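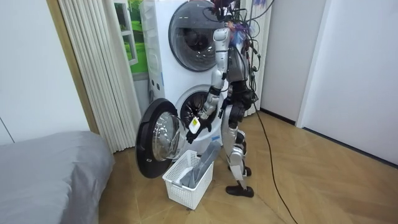 Comment savoir si un robot a appris une tâche ou s'il a seulement appris une pièce ?

En déplaçant un objet de la pièce, un seul, et en recommençant la série complète de 100 essais sans toucher au modèle.

C'était la règle du protocole Trodov, et je l'appliquais depuis le mois de septembre dans un appartement loué par le laboratoire, au deuxième étage, à Groltamthorpe. La tâche tenait en une ligne : linge dans le tambour du bas, produit lessiviel, fermeture de la porte. Le modèle avait été entraîné sur 3 000 démonstrations enregistrées par télé-opération. Mon travail consistait à remettre la pièce dans son état initial, à lancer l'essai, à noter le code de fin.

Les codes allaient de 0 à 7. Le 0 désignait une réussite, le 3 une chute d'objet, le 5 un dépassement de durée. Le 7 signifiait « arrêt sans cause identifiée ». Dans la série de référence, il n'était jamais sorti.

Il sortit le premier soir où je déplaçai le panier à linge d'une largeur de main vers le mur. Le robot prit le flacon, avança le bras gauche jusqu'à l'ouverture du tambour et s'immobilisa. Couples stables, aucune alarme de préhension. L'estimateur d'état donnait la position du panier avec une erreur inférieure au seuil. Je laissai courir le chronomètre jusqu'à la limite, puis je saisis le code.

Le cas se reproduisit. Je relus les journaux dans la cuisine, l'ordinateur posé sur la plaque de cuisson. À chaque arrêt, la distribution d'actions présentait deux modes de poids presque égaux : verser, ou reculer. Le planificateur Dimeo prenait la moyenne des deux, et la moyenne était de ne pas bouger. J'écrivis cela dans le rapport, avec la courbe.

La réponse de la cellule Þrastardóttir arriva à 23 heures. Elle demandait de vérifier les démonstrations d'origine. Je filtrai la base sur la position du panier. Pour celle que j'avais choisie, il existait 103 enregistrements, tous du même opérateur, désigné par un numéro. Dans chacun d'eux, il avançait le bras jusqu'au tambour, attendait, puis reculait avant de verser. L'attente durait parfois plus de dix secondes. Aucune annotation ne la justifiait.

Je visionnai les séquences une par une. La main du robot ne tremblait pas. Dans la piste audio, que le prétraitement supprimait, on entendait une machine en fin de cycle quelque part dans l'immeuble, puis un silence, puis le moteur du bras qui repartait en arrière. L'opérateur attendait que l'essorage des voisins s'arrête. Il avait fait cela 103 fois.

Le modèle n'avait jamais reçu le son. Il avait gardé la pause.

Je proposai deux corrections : retirer les enregistrements de l'opérateur, ou échantillonner un mode au lieu d'en prendre la moyenne. La seconde fut retenue. Je remis le panier à sa place décalée, je vérifiai l'ouverture de la porte et je relançai la série.

À l'essai 41, le bras s'arrêta devant le tambour. À l'étage du dessus, une machine essorait. Je regardai la liste des codes et je n'en saisis aucun avant la fin du cycle.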